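Kinarau Kitchen Corner: Gallery

We fitted out this corner as a small tea and snack station, using what was already in the cupboards plus a few new bits. It sits beside the main kitchen and gets used from early morning until the last cup of the evening. The notes on this page cover the storage, the walls and the way things are laid out, for anyone planning something similar in a small space.

The whole job took most of March, on and off. We spent 200 on fittings and wall panels and some 200 more on containers and odds and ends. The quote we had from Danzer for a built-in unit was 1159, and it would have meant losing the window ledge, so we went without.

Containers

The dry goods used to live in their paper and foil bags, held shut with pegs. They went stale quickly and fell over whenever the cupboard door was opened. Moving to tubs with lids made the biggest difference of anything we did.

Our rule is one big tub for whatever gets eaten most, with smaller ones behind it. Clear plastic is best. You can tell when something is running low without taking the lid off, and there is no need to label anything unless two things look alike.

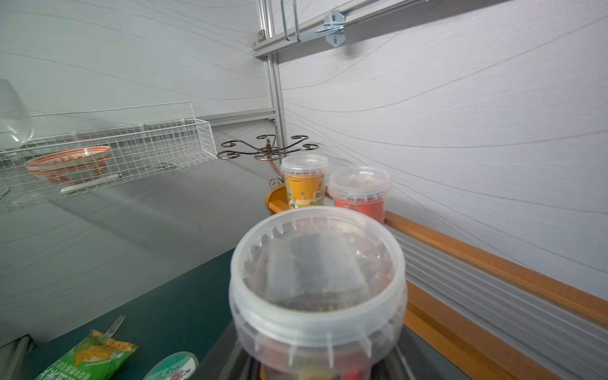 Screw-on lids are worth having on the large sizes. We tried a set of Prustent clip tubs first, in the 600 ml size, and the clips went slack after a few weeks. Those have been moved to the shed, where they hold screws and picture hooks. The replacements were bought singly from different shops and don't match, but they stack well enough and they can all be washed in the sink.

Shop packaging gets kept if the lid is decent. A printed cup with a good lid will do for nuts or sweets long after the first lot has gone. Soak it overnight in warm water and bicarbonate of soda if it still smells of what was in it before.

Walls

The panels are light grey with a faint wavy line. We looked at plain white, which showed every splash, and a dark green that made the corner feel smaller. They wipe down with a damp cloth. Strong cleaner is best avoided, as it left a dull patch on our offcut when we tested it.

A wire mesh basket on the wall takes the things that would otherwise end up on the worktop. Ours came from Sturitz and was sold for a bathroom. It will hold a bowl and a few small items, and crumbs drop straight through the mesh, so the surface under it needs a wipe every day or two.

Stands and trays

The scrollwork stand is bronze in colour and came from a house clearance. The curls catch on sleeves if it stands too near the front, so it lives at the back.

Round trays are handy for anything that gets picked up often. An orange one was the only colour left in the shop and we have grown to like it.

Still to do

A better light over the corner, and a hook for the tea towel. The socket also needs moving a little to the left before we buy a new kettle.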